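2023-03-08

**Bedding textiles, wash durability: Kukano cotton, second lot**

The second lot from Kukano was received this morning and entered under the Nakow account. Samples were conditioned overnight in accordance with the usual procedure. Z. Kyriakidis performed the abrasion runs and K. Raju recorded the weights.

All specimens reached 2,000 rubs without a broken yarn. Pilling was graded by two readers working separately; their grades differed on one specimen, which will be read again by A. Wieser. Shrinkage in the warp direction remains higher than in the November lot. The cause has not been established. Drying temperature is to be checked first.

The load cell on the Hauser tester drifted during the tear series. Results from that series are withheld pending calibration.
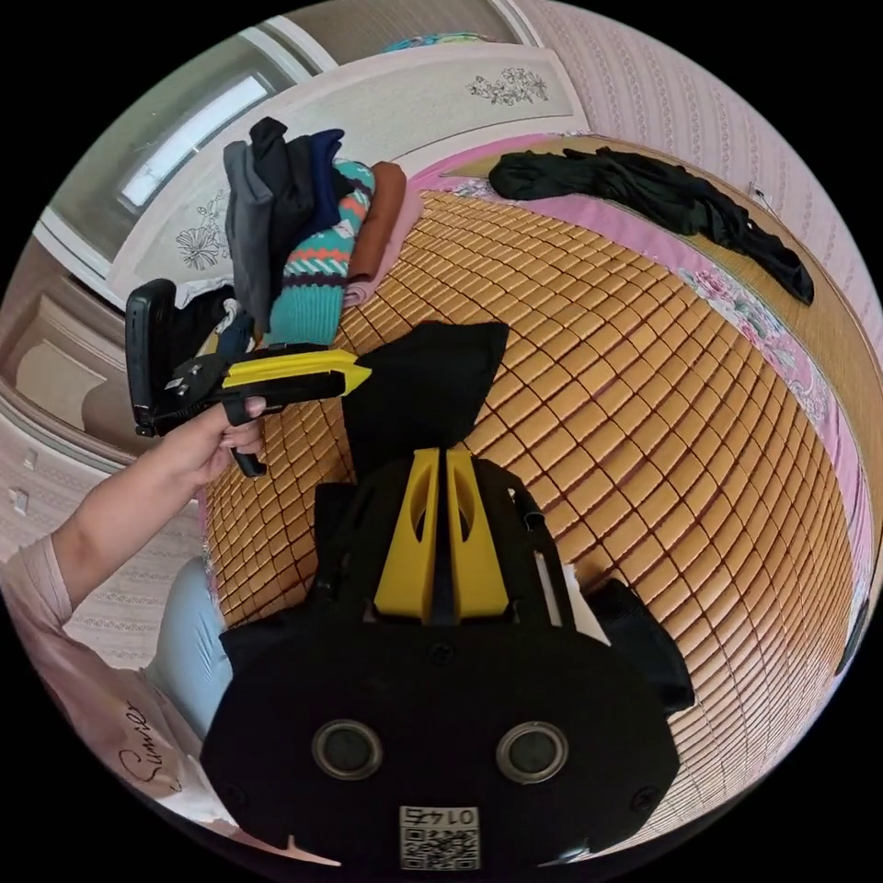
Remaining fabric is stored flat on the upper shelf, labeled by lot. H. Mösli has requested 30 further swatches for the seam tests. Molla has been asked to confirm the thread supply before cutting begins.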